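Mistgate Gripper Kit: Frequently Asked Questions
Home > Products > Mistgate > Support
Last revised: July

What is included in the kit?
A two-finger parallel gripper, a wrist camera with bracket, a fixed workspace camera, the control box and a licence for the Wedaven picking software. The arm is not included. Mounting plates for other makes are listed on the accessories page.

What does it cost?
The starter kit is £889 excluding VAT. Delivery within the UK is charged at cost.

Which parts can it handle?
Rigid items up to 147 mm along the longest side, provided one pair of faces fits within the finger opening. Mixed trays of plumbing and electrical stock are a common use. Parts do not need to be lined up, but leave a clear gap between neighbours so that the fingers can come down on both sides. 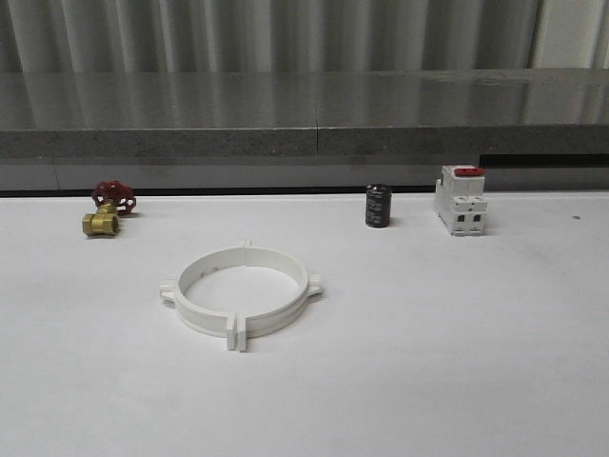
Mixed test set: gate valve, pipe clamp ring, capacitor and circuit breaker.

Do I need a CAD model of each part?
No. Wedaven works from taught grasps. Place the part on the table, jog the gripper to the required position and save. Most parts need 3 saved grasps. Parts that can lie in several ways, such as valves with a handwheel, need more. The standard licence stores 16 part types.

Will it work on a white table?
Yes, if the surface is matt. White plastic parts on a white table give low contrast, so use side lighting and let the software pick up the shadow. Polished worktops next to the table may reflect curtains or windows. Mask these areas under Setup > Workspace.

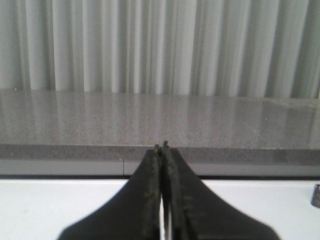 The wrist camera should be set so that both fingertips stay in view through the full stroke. If only one tip shows, loosen the bracket, turn it and repeat the calibration. Calibration takes roughly ten minutes and must also be repeated after any finger change.

How often should the finger pads be replaced?
Inspect them weekly. Replace both together when the padding lifts or a test part slips. Marks on the surface alone are not a fault.

Can it pick up live electrical parts?
No. Isolate and discharge all components first.

Who repairs the unit?
Palaniappan handles warranty and paid repairs at the Novimcombe workshop. Request a returns number before sending anything. The workshop is closed on Sunday.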